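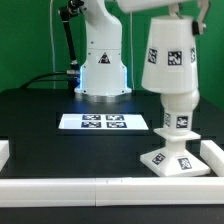 *The white tower, wide at the foot and wider again at the top, with patterned squares on its base and middle.*

Lensa Lemma wants me to look at the neck. I've been admiring the great flared cone at the top of her printed tower, as everyone does, and she waits politely until I've finished before pointing lower down, to the short square bit just above the pedestal.

"I redrew that for most of April," she says. "Too long and the whole thing looked like a pepper mill. Too short and it squatted."

She's right, and once you've been shown it you can't stop seeing it! The base spreads out like the foot of a monument, the neck pulls everything in tight, and then comes a flat square plate, crisp as a biscuit, before the shape softens into a rounded middle and opens out again. Square, square, round, round. It is a lovely, slightly daft piece of drawing, all of it in white.

The white is deliberate. Lemma began, like plenty of people who print at home, with every colour the shop would sell her, and there is still a shelf in her hallway holding a turquoise egg cup and an orange thing she swears was a candlestick. Then she printed a plain bowl in white one wet evening and found herself turning it about under the kitchen light, watching the shadow slide round the rim. She hasn't bought orange since.

Her stacked forms go by the name Seda. The early ones were small enough to sit in your palm (she keeps a few in a biscuit tin and lets visitors play with them, a dangerous offer to make to someone on a deadline). She is now up to drawing 38, and the drawings are a pleasure in themselves, done in soft pencil on squared paper with rude remarks to herself in the margins. Drawing 29 says only "NO" and has a ring from a mug on it.

What gives the tower its odd, rather smart look is the black and white. The squares on its sloping base and round its middle are markers, patterns that a camera can pick out to work out where a thing is and which way it's facing. There are four more on the flat white panel in the tabletop, set two by two. They have a job to do, but I'm afraid I fell for them purely as decoration. They look like tiny crosswords, or the sort of tiles you'd find in a very good station café.

Mitiku Endale, who shares the studio and the kettle, is the one to ask about sticking a flat square to a curved surface. His method involves a soft cloth, a lot of patience and working outwards from the middle with your thumb. "Don't start at a corner," he says. "You'll want to. Don't."

The two of them argue happily about finish. Endale likes a surface rubbed down until it's as smooth as soap. Lemma prefers to leave the fine lines of the printing alone wherever she can, and says they're no different from the marks of a chisel or the ridges a potter's fingers leave in clay. I came in on his side and went home on hers.

Before I leave she gets out drawing 38 again, and an eraser. She thinks the plate might be a hair too thick.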